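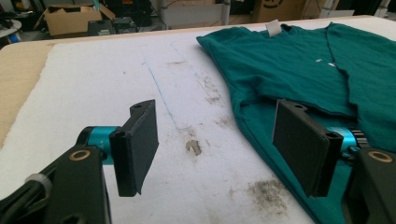

Does the order in which players assign attribute points affect how long they take to finish character creation? Order has a measurable effect: players who chose a class before seeing the attribute screen finished sooner than players who saw attributes first.

29/01/2025
By the Zodley Play Research Group

4.2 Ordering of creation screens

We tested screen order in Biromano, a party-based role-playing game built on the Diro engine. The sample was 111 players, none of whom had played the earlier title, Warraich. Each player created one character and was free to go back to any screen before confirming. Time was logged from the first screen to the final confirmation, and pauses longer than 20 seconds with no input were removed.

In the class-first condition, the median completion time was 166 seconds. In the attributes-first condition it was 400 seconds. Most of the added time was spent on return visits to the attribute screen after a class had been picked — the point at which the game first states which attributes each skill uses. Figure 4 plots return visits against total time for both conditions.

Players in the attributes-first condition also spread their points more evenly. We read this as hedging against an unknown class choice, although the logs alone can't separate it from a plain preference for balanced characters. The effect was weaker for players who picked a preset and edited it, and those sessions are treated separately in Section 4.3.

Neither condition changed how often players used the respec option in the first chapter.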